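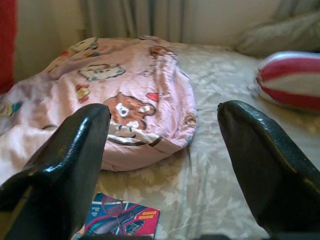

Bed task, bimanual teleop – December 18, 2024

Prernoddale bedroom. Operators: Glória V. and Si-woo M. Logging: me (Aurelia E.). I-seul on e-stop until lunch, Ha-neul after.

Goal is a clean demonstration set for the bed-making policy before the break. Cushions to the head end, blanket spread, small items off the sheet. Leader arms as configured in July, new friction compensation values loaded from Drevatero this morning.

1. Calibration

Zeroed both leaders against the jig. Left wrist roll was out by 2 degrees, same direction as last time, so probably the coupling and not the encoder. Marked the shaft with paint pen. Gripper open position re-recorded on both sides.

2. Collection

108 episodes recorded, 16 rejected on first pass. Most rejects are operator pauses over the length limit. The remainder are dropped frames on one wrist stream, to be checked against the switch log. 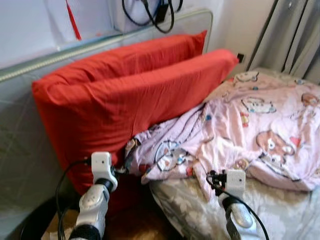 Approach angle is still the main source of variance between operators. Glória comes in low and lets the fingers slide under the fabric; Si-woo pinches from above and accepts the occasional miss. Both are valid demonstrations, but mixed in one set they gave us a policy that hesitated at the midpoint. With the grippers side by side like this, left at the red pillow and right against the pink blanket, the low approach keeps more clearance between the forearms. Agreed to label the approach per episode and train separately first.

Cable slack: the loops off the grippers need checking at full reach. Si-woo reported a tug on the left during a long cross-body move. Re-route before the next session.

3. Segmentation

Wrist views are fine for grasp onset. The printed blanket is a harder case, as the cartoon figures break up wherever the fabric folds and the colour threshold is no use on them. The red cushions and the star bolster segment without trouble, even in blurred head-camera frames. The small booklet on the sheet is marginal once there is motion blur. Suggest dropping frames below the sharpness cut-off from the mask labels only, and keeping them in the action stream.
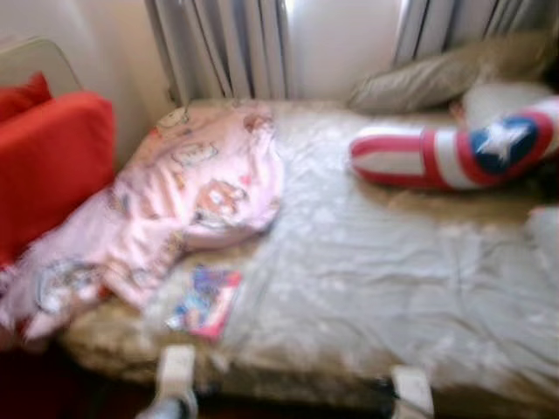

4. To do

– Replace left wrist coupling (I-seul, spare in drawer 4)
– Switch log against dropped frames (me)
– Approach labels on all accepted episodes (Glória, Si-woo)
– Ask Ha-neul whether the blanket reset can be scripted. Manual resets are taking longer than the episodes.
– Copy raw data to Token before anyone touches the rig PC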